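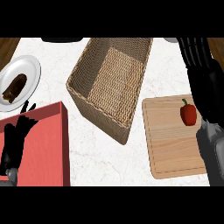 **아뭄(Amum)은 어떤 문서를 번역합니까?**

산업용 펌프, 밸브, 압력용기의 사용 설명서와 정비 지침서, 시험 성적서를 번역합니다. 계약서와 특허 명세서, 광고 문안은 취급하지 않습니다.

## 회사 개요

아뭄은 유체기계 분야의 기술 문서만 다루는 번역 회사입니다. 작업 언어는 한국어, 영어, 스페인어, 중국어(번체)입니다. 영어와 한국어 사이의 양방향 작업이 물량의 대부분을 차지하며, 스페인어와 중국어는 한국어 또는 영어 원문에서 출발하는 경우에 한해 접수합니다. 스페인어에서 중국어로 바로 옮기는 작업은 검수 인력을 확보하지 못해 현재 받지 않습니다.

설립 초기에는 선박용 펌프 제조사의 하도급 번역을 맡았습니다. 당시 같은 부품이 도면에서는 "마모링", 정비 지침서에서는 "웨어링", 부품 목록에서는 "라이너 링"으로 표기된 채 납품되는 일이 있었고, 이를 정리한 대조표가 지금의 사내 용어집이 되었습니다.

## 용어집

사내 용어집의 이름은 쿨타르(Kultar)이며 표제어는 1,970개입니다. 각 표제어에는 다음 항목을 기재합니다.

- 채택 용어와 금지 용어
- 적용 범위(원심식, 용적식, 공통)
- 근거 문서의 이름과 개정 번호
- 최종 수정자

고객사가 자체 용어집을 제공하면 고객사 용어가 우선합니다. 고객사 용어집 안에서 표기가 서로 충돌하면 번역을 시작하기 전에 목록으로 만들어 회신을 요청합니다. 회신이 없는 항목은 쿨타르의 채택 용어를 적용하고 납품서에 표시합니다.

신규 표제어는 매주 월요일에 심사합니다. 심사에서 보류된 용어는 진행 중인 작업에 한해 임시로 쓸 수 있습니다.

## 작업 절차

1. 원문 접수 후 파일 형식과 도면 내 문자열을 확인합니다.
2. 수치, 단위, 공차, 나사 규격을 추출하여 별도 표로 고정합니다.
3. 번역자가 초벌 번역을 작성합니다.
4. 다른 번역자가 원문과 대조하여 검수합니다. 번역자 본인의 검수는 인정하지 않습니다.
5. 2번에서 고정한 표와 번역문의 수치를 대조합니다.
6. 편집본을 출력하여 경고 문구의 위치와 표의 줄바꿈을 확인합니다.

안전 경고문은 분량과 관계없이 2인이 각각 검수합니다. 두 검수자의 의견이 다르면 기술 검토 담당자가 결정하고 그 내용을 작업 기록에 남깁니다. 원문의 오류로 판단되는 부분은 임의로 고치지 않고 주석으로 표시합니다. 단위 환산은 고객사가 서면으로 요청한 경우에만 수행하며, 원래 값을 괄호 안에 병기합니다.

## 담당자

**반예서** — 대표. 영한 번역 및 용어 심사. 펌프 제조사 기술자료실에서 근무한 후 아뭄을 설립했습니다.

**Elango Arumugam** — 기술 검토. 회전기계 진동 및 축봉 장치 관련 문서를 담당합니다.

**Baltasar Riquelme** — 스페인어 번역. 중남미 지역 납품용 설명서의 지역별 용어 차이를 관리합니다.

**Hiu-tung Tsang** — 중국어(번체) 번역 및 편집 조판.

**Jagadeesh Raju** — 파일 처리. 도면 문자열 추출과 수치 대조 도구의 유지보수를 맡습니다.

## 접수 기준

최소 접수 분량은 원문 400단어입니다. 그보다 짧은 문서는 기존 납품본의 개정분일 때만 받습니다. 원문이 100쪽을 넘으면 분할 납품 일정을 먼저 협의합니다. 스캔 문서는 접수할 수 있으나 문자 입력 작업이 별도 항목으로 견적에 포함됩니다.

개정 문서를 의뢰할 때는 직전 판의 원문과 번역문을 함께 보내 주십시오. 변경 부분만 발췌한 파일은 앞뒤 문맥을 확인할 수 없으므로 단독으로는 접수하지 않습니다.

## 자료 보관

원문과 번역문은 고객사별로 분리하여 보관합니다. 외부 기계번역 서비스에는 고객 문서를 입력하지 않습니다. 보관 기간은 계약서에 따르며, 삭제를 요청하면 처리 후 확인서를 발급합니다. 작업 기록에는 문서 번호와 담당자, 검수 이력만 남습니다.

견적 문의에는 문서 종류, 언어, 분량, 희망 납기를 기재해 주십시오. 4월에는 정기 점검 문서가 집중되어 회신이 평소보다 늦어질 수 있습니다.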